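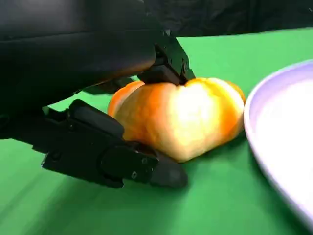 30 Sep 2024 – Tramell cell, pumpkin to plate

Total is now 1,627 episodes, 800 of them with the small pumpkin. Target for that object was 1,000, so one more long session should get us there.

Wrist view still blows out on the white plate. Rim reads fine, middle has next to no detail. Dropped exposure a notch after lunch and kept those episodes in a separate folder so Meenakshi can compare.

Grasps with one finger on top and the other low on the side are OK to keep. Binned 10 where I paused too long before the lift – the last policy learned to hover.

To do: vary plate position more, check wrist camera colour against the June set, ask Meenakshi about relabelling.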